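周二上午的巡查，从九点走到十二点差一点，下午补看了仓库和屋面。清单沿用六月改过的那一版，项目顺序按走的路线排，没按专业分。每条后面写结果，有话说的另起一段。

结果只用三种写法：合格、需整改、未查。没有“基本合格”，上一版里这个词用得太多，后来谁也说不清当时看到的是什么。

**范围：** Heketti 楼全部办公层、底层仓库、地下设备间、屋面。Grecu 一侧的附属楼不在本次范围内，另有清单。

**陪同：** Arnout Van Beek（上午全程，下午只到仓库）

---

## 一、出入口和疏散通道

- [x] 主入口双扇门开启顺畅，闭门器动作正常：**合格**
- [x] 主入口地垫平整，边缘无翘起：**合格**
- [ ] 东侧疏散门从内侧一次推开：**需整改**
- [x] 西侧疏散门从内侧一次推开：**合格**
- [x] 疏散门外侧地面无停车、无堆物：**合格**
- [ ] 走廊净宽满足要求，无家具占用：**需整改**
- [x] 楼梯间无杂物：**合格**
- [x] 楼梯扶手牢固，踏步防滑条完整：**合格**

东侧疏散门的推杆按下去以后锁舌缩得不够，要用肩膀再顶一下才开。试了几次都一样。门框下角有新的擦痕，应该是门扇下沉，底边蹭到了门槛。请先调铰链，再看推杆，不要直接换锁。调好之前门上不要贴“请用力推”之类的字条，上回有人贴过，结果字条在那儿挂了大半年，门没修。

走廊的问题在二层复印区外面。两个文件柜靠墙放着，柜门打开时会占掉走廊的一大半。柜子里是旧的报价单和送货回执，保存期过没过由行政部确认。确认之前先把柜子挪进复印区里面，靠窗那面墙放得下。

楼梯间这次很干净。上次记录里提到的折叠椅和雨伞架都搬走了。

## 二、应急照明和标志

- [x] 疏散指示标志常亮：**合格**
- [ ] 应急灯断电后点亮并维持规定时间：**需整改**
- [x] 标志方向与实际路线一致：**合格**
- [x] 各层平面疏散图张贴在电梯厅：**合格**
- [ ] 疏散图内容与现状一致：**需整改**

应急灯做了断电试验。三层楼梯口那盏点亮后很快变暗，不到规定时间就灭了，电池需更换。其余各盏正常。换电池时请在灯体侧面写上更换月份，用油性笔，别用标签纸，标签纸受热会卷。

疏散图上二层还画着原来的会议室隔墙，隔墙去年已经拆了。图上的路线仍然走得通，但新来的人照着图找会议室会走错。改图的底稿在行政部，改完四层一起换，别只换二层那一张。

## 三、灭火器和消火栓

- [x] 灭火器在位，压力指针在绿区：**合格**
- [x] 铅封完整，喷管无龟裂：**合格**
- [ ] 灭火器前方无遮挡：**需整改**
- [x] 消火栓箱门可开，水带、水枪齐全：**合格**
- [ ] 检查卡按月签字：**需整改**

一层前台后面那具灭火器被绿植挡住了。花盆很重，一个人挪不动。请把花盆移到前台另一侧，并在原位置的地面贴黄线。同样的问题上一次巡查就写过，当时挪开了，后来又回到原处，所以这次要求贴线。

检查卡上四月和五月的签字笔迹、墨色完全相同，像是一次补签的。没有追问是谁签的，只提醒一句：漏了就空着，旁边写明漏查，比补签有用。

消火栓箱里的水带重新卷过，折痕位置换了，做得对。

## 四、用电

- [x] 配电箱门关闭，前方留空：**合格**
- [x] 回路标签清晰，与图纸一致：**合格**
- [ ] 无插线板串接：**需整改**
- [x] 漏电保护按钮试跳正常：**合格**
- [ ] 电源线无破损，无地毯下走线：**需整改**
- [x] 茶水间电热水壶、微波炉分别接墙面插座：**合格**
- [ ] 下班后无人值守充电：**需整改**

插线板串接出现在三层销售区，靠柱子那一排。一块接到墙上，另一块接在它上面，末端带着两台显示器、一台碎纸机和一台电风扇。当场拔掉了电风扇和碎纸机，并请使用人下班前撤掉第二块板。根本的办法是在柱子上加一组插座，报价请找 Prolo，他们做过二层的同类改造，线槽规格可以照旧。

地毯下走线在小会议室。线是给电视机供电的，从门口一路压到对面墙，门口那一段踩得最多，摸上去已经有一点扁。这根线不要再用了，直接报废。新线沿踢脚线走，过门处加硬质线槽。

充电的事多写几句。下班后还插着的东西，包括电动工具的电池、对讲机、移动电源和个人的小电子产品，都算在这一条里。巡查时看到窗台上和抽屉里有充电器长期通电，其中抽屉里的那一个周围全是纸。处理办法如下：

1. 充电统一放到茶水间旁边的金属架上，架子下面垫陶瓷板，不铺布、不铺纸。
2. 抽屉、纸箱、衣柜里面不充电。
3. 鼓包、漏液、外壳开裂或者摔过以后发热的电池，停止使用，放进一层的回收桶，不要带进电梯间的普通垃圾桶。
4. 最后离开的人关掉架子的总开关。开关在架子右侧，齐腰高。

有人问自己的耳机、手机要不要也照办。要。

## 五、茶水间和卫生间

- [x] 地面无积水：**合格**
- [x] 冰箱内无过期食品：**合格**
- [ ] 热水器温度标识清楚：**需整改**
- [x] 洗手池下水通畅：**合格**
- [x] 卫生间紧急呼叫按钮有效：**合格**
- [ ] 清洁剂单独存放，原包装、有标签：**需整改**

热水器上的温度标识被水汽泡花了，只剩红色一角。换成覆膜的。

清洁剂放在水槽下面，其中一瓶是矿泉水瓶改装的，没有标签，里面是淡蓝色液体。保洁说是玻璃清洁剂。不管是什么，不许用饮料瓶装，已当场倒空处理，瓶子剪开扔掉了。请给保洁配两只空喷壶和一卷标签，费用走日常耗材。

无障碍卫生间的呼叫按钮按过，前台有声有光，复位也正常。拉绳末端离地太高，人摔倒以后够不着，虽然清单里没有这一项，还是请把绳子放长。下一版清单会加上。

## 六、仓库

- [x] 货架立柱无变形，螺栓齐全：**合格**
- [x] 层板承重标识在位：**合格**
- [ ] 堆高不超过限高线：**需整改**
- [x] 托盘无断板、无外露钉子：**合格**
- [x] 叉车通道标线清楚：**合格**
- [ ] 人行通道与叉车通道分开：**需整改**
- [x] 登高梯脚垫完整，锁扣有效：**合格**
- [x] 卷帘门下落有防夹保护：**合格**

靠里那排货架顶层的纸箱超过了限高线，离喷淋头太近。Van Beek 说是季末退货集中到了，过几天会发走。限高线不分季末不季末，当天下午已经搬下来一部分，剩下的请在周内搬完并回一张照片。

人行通道的问题比较老。从打包台去卫生间最近的路要横穿叉车通道，标线让人绕到前面去，实际没有人绕。与其继续在墙上加标语，请考虑在打包台后面开一道栏杆门，司机和行人都看得见，门向行人一侧开。Prollora 供的那种自闭栏杆门尺寸合适，仓库北端已经装了一道，用着没有问题。

货架编号为 3967 的那一格，层板上的承重牌写的是旧数值，下面又用记号笔写了新数值，两个不一样。查了安装单，新数值是对的。请换牌，把记号笔的字擦掉。

叉车本体由供应商定期检查，本次只看了灯、喇叭、安全带和轮胎，都正常。有一辆的座椅安全带在垫子下面压着，说明平时没怎么系。已经口头提醒当班司机，请班长在班前会上再讲一次。

## 七、地下设备间

- [x] 门锁有效，钥匙登记：**合格**
- [x] 无可燃物堆放：**合格**
- [ ] 地面排水口通畅：**需整改**
- [x] 水泵无异响，无明显漏水：**合格**
- [x] 通风机运转正常：**合格**
- [ ] 照明充足：**需整改**

排水口上盖着一层碎屑和标签纸，清掉以后倒了半桶水试，下得慢，但没有返上来。请安排疏通，疏通后再试一次，试的时候用满桶。

照明坏了一根灯管，正好在水泵后面，看压力表要打手电。换灯管时请把另外几根一起换掉，它们是同一批装的，两端都发黑了。

设备间的温度计读数是 38，单位是摄氏度，对这个房间来说偏高。通风机在转，进风口滤网脏得厉害，请先清滤网，第二天同一时间再读一次。如果还是这个数，再请人来看风机。

## 八、屋面

- [x] 上人孔盖可锁，爬梯牢固：**合格**
- [x] 女儿墙栏杆无松动：**合格**
- [ ] 雨水斗无堵塞：**需整改**
- [ ] 采光顶周围有防坠护栏：**未查**

雨水斗里有落叶和一只手套，清理出来的东西装了一袋。

采光顶那一侧没有过去，下午风大，到那边要走一段没有护栏的边缘。改天风小了补查，需系安全带，两个人一起上去。

## 九、急救和记录

- [x] 急救箱在位，位置标识清楚：**合格**
- [ ] 急救箱物品在有效期内：**需整改**
- [x] 急救员名单张贴：**合格**
- [ ] 事故与险情登记簿有记录：**需整改**

急救箱里的消毒湿巾过期，弹性绷带少一卷。创可贴倒是很多，超过 100 片，放得箱盖都合不严，请拿出一半放到仓库的小箱里。

登记簿从三月以后一行也没有。跟仓库的人聊天时，听到至少有一次纸箱从顶层滑下来，没砸到人。这就是险情，应当登记。写一行就够：时间、地点、什么东西、怎么处理的。登记簿请从办公室挪到打包台旁边，用绳子拴一支笔。

## 十、整改安排

| 事项 | 负责 | 期限 |
|---|---|---|
| 东侧疏散门调铰链 | 物业 | 立即 |
| 撤除串接插线板 | 三层销售区 | 当天 |
| 小会议室电源线报废 | 行政部 | 当天 |
| 仓库顶层纸箱搬下 | 仓库 | 周内 |
| 应急灯电池更换 | 物业 | 周内 |
| 急救箱补充 | 行政部 | 周内 |
| 排水口疏通、滤网清洗 | 物业 | 两周内 |
| 疏散图更新 | 行政部 | 下月 |
| 柱面插座改造 | Prolo 报价后定 | 待定 |
| 栏杆门 | Van Beek 提方案 | 待定 |

整改完成后在本文件对应条目后面加一行，写清楚做了什么、谁看过。不要把“需整改”直接改成“合格”，原来的结果留着，下次巡查要对照。

对结果有不同意见的，也写在条目后面。上次有人把意见发在聊天群里，一个星期以后就翻不到了。

复查先看疏散门和用电这两部分，其余随下一次例行巡查一起看。采光顶补查的结果单独发。
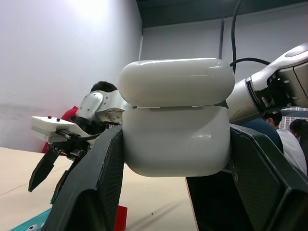 复查时需要用到东侧疏散门外的钥匙和配电箱钥匙，请物业提前放在前台，领用时签字。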